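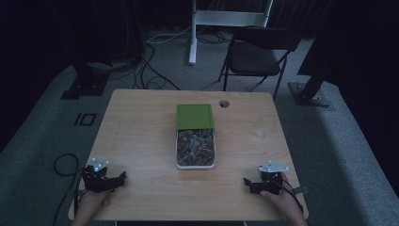 桌上的小盒子

我母亲家的餐桌上，常年有一只带盖的小盒子。里面装的东西一直在换，有一阵是梅干菜，有一阵是泡发以后挤干了水的木耳，过年前后是炒过的芝麻拌紫菜碎，红的白的绿的混在一处，吃粥的时候舀一勺。盒子倒是很少换，盖子磨得没了光泽，四个角也圆了，她还是舍不得扔，说新的盖子都太紧，老人家的手指头掰不动。

我想写这种小盒子，想了很久。编辑部的同事听了都笑，说一只盒子有什么可写的，厨房里谁没有几只。可是正因为谁家都有，我才觉得该有人坐下来好好写一写。我们写过老灶台，写过铸铁锅，写过一把用了三代人的菜刀，那些东西都有分量，一看就知道值得写。小盒子没有分量，它轻，便宜，盖子总是不见，在水池边一堆就是一摞，可你仔细想想，一天里头你碰得最多的，大概就是它了。

为了这篇稿子，我断断续续跑了一个十二月。

最先去的是一家叫Tratemer的杂货铺。铺子在Wiltitgate那条坡道的中段，门面窄，里头深，左手边是扫帚和拖把，右手边一整面墙都是盒子。玻璃的，搪瓷的，不锈钢的，更多的还是塑料的，从能装下一只整鸡的大家伙，到只够放两瓣蒜的小不点。店主Reynaldo Cruzado年轻时在Cabanatuan帮叔叔看过粮油摊，后来搬到这里，先卖五金，卖着卖着，五金越来越少，盒子越来越多。

“客人来买螺丝，买完了总要站在那里看一会儿盒子，”他一边给我搬凳子一边说，“看螺丝的人不会多看，看盒子的人会。他心里在想家里那点剩菜。”

他有个厚厚的进货本，用圆珠笔写的，字很挤。我问他去年这种带盖的小号长方盒卖了多少，他翻了半天，用手指头一行一行往下点，最后给我报了一个数：1,841只。他自己也愣了一下，又从头加了一遍，还是这个数。坡道这一带住户不多，我们两个坐在凳子上算，怎么算都觉得每家的柜子里该塞不下了。Cruzado说，塞不下也要买，旧的盖子丢了，或者借出去没还回来。装着炸春卷去邻居家，空着手回来，这种事一个月总有几回。

我问他自己用哪种。他带我到后面的小厨房去看，灶台边的架子上排了一溜，最顺手的位置放着一只装干叶子的盒子，他说是辣木叶，晒过，搓碎，煮绿豆汤的时候抓一把。旁边那只装虾皮，再旁边装的是干辣椒圈。他挑盒子有他的讲究，长方的比圆的好，圆的在架子上占地方，中间空出来的那些角落什么也放不了；口要敞，手能伸进去；颜色要鲜，盖子尤其要鲜，红的绿的黄的都行，透明的反而麻烦，一眼望过去全是一个样子，找盐找到的总是糖。

颜色这件事，后来我在好几户人家都听人提起。有一位太太家里，绿盖子的一律装素的，红盖子的一律装荤的，蓝盖子归孩子，里头是切好的水果和小饼干。她丈夫记不住，往红盖子里放过一次凉拌黄瓜，被说了半个星期。另外一家正好反过来，绿盖子装的是咸鱼，道理是咸鱼味道大，配一个清爽点的颜色，心里舒服些。两家的说法我都觉得有理，回家以后看看自己柜子里那一堆，什么颜色配什么，完全是乱的。

从Tratemer出来，我顺着坡道往上走，去找Mark Anthony Bautista。他在坡顶开了一间小食堂，中午卖饭，晚上教几个街坊做菜，名字就叫Kiltalov，问他是什么意思，他说是房东原来的招牌，挂得太高，懒得摘。食堂里的桌子是浅色的，每张桌子上都有小盒子，盖子推开一半，勺子搁在旁边，客人自己加。

Bautista做小菜做得极细。他的小菜里我最喜欢的一样是炒干芥菜，芥菜是秋天晒的，颜色很深，一片一片皱着，用之前要泡，泡多久他不肯给准数，只说捏一捏，叶梗软了，叶片还有点筋骨，就可以捞。捞出来挤干，切得不要太碎，下锅用小火慢慢煸，煸到叶子边上有点卷，再下糖、酱油和一点点醋，最后撒小红辣椒圈。盛进盒子的时候他要用勺背一层层压实，压得紧紧的，说这样酱汁走得匀，第二天比当天好吃。

“松松垮垮放进去，上面是干的，下面是咸的，”他说，“压一压，它们就互相帮忙了。”

我在他那里坐了一个下午，看他备菜。厨房不大，动作却一点也不急。他备菜的规矩是先把空盒子全部摆出来，盖子一只一只搁在各自的盒子后面，然后才开火。忙的时候，他一个晚上要备下多达16样小菜，从腌洋葱到花生碎，都从这些盒子里过。我问他有没有试过用大盆，他说年轻的时候在大饭店做过，那里样样用大盆，舀起来痛快，可是一盆东西从早上敞到晚上，中间开开关关，香气走得差不多了。小盒子吃完一只开一只，每一只打开的时候都是第一次。

他还给我演示了开盖子的办法。我一向是一把掀开，盖子往旁边一扔，等到要盖的时候满桌子找。他不是这么开的。他先把近身这一边的边沿挑起来，沿着两边松一圈，再把盖子往后推，推到一半就停，让它仍旧搭在盒子上。要用的时候，前面半边露着，勺子下得去；不用的时候，手掌往前一送，它自己就回到原位。他说这是他祖母的习惯，祖母家里苍蝇多，全打开是要挨骂的。我回家试了几天，果然盖子再没丢过，只是刚开始力气拿不准，推得过了头，连盒子带菜一起往桌子那一头滑。

说到桌子，我也想多说几句。盒子放在什么样的桌子上，用起来很不一样。Bautista原先用过一批玻璃面的桌子，盒子往上一放就打滑，孩子们拿它当冰球推，他看了两个月，看得心惊肉跳，终于换掉。现在这批是浅木纹的，不容易显水渍，菜汁落上去却看得清楚，擦起来心里有数。他擦桌子用拧得很干的布，顺着木纹走，遇到盒子就拿起来擦底下，再放回原处。我看他放回去的时候手上有一个小小的停顿，把盒子转正，让它的边和桌子的边平行。问他为什么，他想了想，说不转正，坐下来吃饭的时候眼睛不舒服。

我自己家里的那张桌子，是一张从旧办公室里淘来的书桌，靠边有一个走电线的圆孔。刚搬回来的时候嫌它难看，想找个塞子堵上，一直没有找到合适的尺寸，后来就由它去了。吃饭的时候，孩子总想往里头丢东西，丢过豆子，丢过橡皮，有一回丢进去半条海带丝。我现在学乖了，摆小菜的时候让盒子离它远一点，放在桌子正中，谁的筷子都够得着，谁的胳膊肘也碰不到。

那个星期日，Bautista的晚间课正好教干菜，我也报了名。来的人连我在内坐了一桌，各人带了自己的盒子。这大概是我那一个月里最高兴的一个晚上。有一位老先生带的是搪瓷的，掉了一块瓷，底下露着黑；有一对姐妹带的盒子是配套的，盖子却互相换了，谁也说不清是哪年换的；还有一个刚工作的小伙子，盒子上贴着价签，显然是路上在Tratemer现买的。大家围着炉子煸芥菜，油烟里全是酸甜的味道，轮到谁，谁就把自己的盒子递上去。Bautista一勺一勺给大家装，装一层，压一层，嘴里一直念叨，别急，别急，让它们坐稳了再加。

老先生那天说起他太太。他太太从前做雪里蕻，每年入冬做一大缸，再一盒一盒分出来送人，送完了就在小本子上记，某某家一盒，某某家一盒，盒子还了没有也记。后来太太不在了，陆陆续续还有人上门还盒子，有的已经隔了好几年，洗得干干净净，里头也不空着，装几块年糕，或者一把红枣。他说这里的规矩是还盒子不能还空的。这句话说完，桌上静了一会儿，那对姐妹里的妹妹就开始打听他家还有没有雪里蕻的方子。方子是有的，写在小本子的最后一页，他答应下次带来。

我母亲也守这个规矩，我小时候却不知道那是规矩，只觉得奇怪，为什么隔壁的盒子回去的时候总要装点什么。有时候家里实在没有东西，她就抓一把茶叶，用纸包好放进去。我被派去送，走在楼道里，盒子很轻，茶叶包在里面滑过来滑过去，沙沙地响。

稿子写到一半，我又去了一趟Tratemer，想问问盖子单卖不卖。Cruzado说厂家不单卖，但是他从抽屉里拖出一只纸箱，里面全是落单的盖子，绿的最多。都是客人拿来的，盒子裂了，盖子还好好的，扔了可惜，就送到他这里。谁家缺盖子，带着盒子来比，比上了就拿走，不收钱。我那天正好带着母亲的那只旧盒子，两个人蹲在地上比了四只，前面的都差一点，要么松，要么卡在角上，到了最后一只，轻轻一按，边沿服服帖帖地落了下去。我拿手指挑了挑，也不算太紧。

我把它带回去给母亲，她先翻过来看里面，又翻过来看外面，说颜色太鲜了，跟底下不配。第二天我再去，盒子已经放在餐桌上，里头是新炒的梅干菜，压得很实，盖子推开了半边。她问我吃不吃粥。

附：Bautista的炒干芥菜

干芥菜一把，冷水泡软，中间换两次水，挤干后切段。锅里油比平时炒青菜多一点，小火，先下姜末，再下芥菜，慢慢煸到叶边微卷。糖先下，等它化开挂在叶子上，再沿锅边淋酱油，醋最后放，只要一点点。关火以后拌进小红辣椒圈，喜欢辣的可以早些下。稍微放凉，装盒，用勺背压实，再盖盖子。配白粥、配米饭、夹馒头都好，夹馒头的时候记得多带一点油汁。

吃完了把盒子洗净晾透，盖子也要晾，卷边的那一圈最容易藏水。要是盒子是别人家的，还回去之前，往里面放点什么。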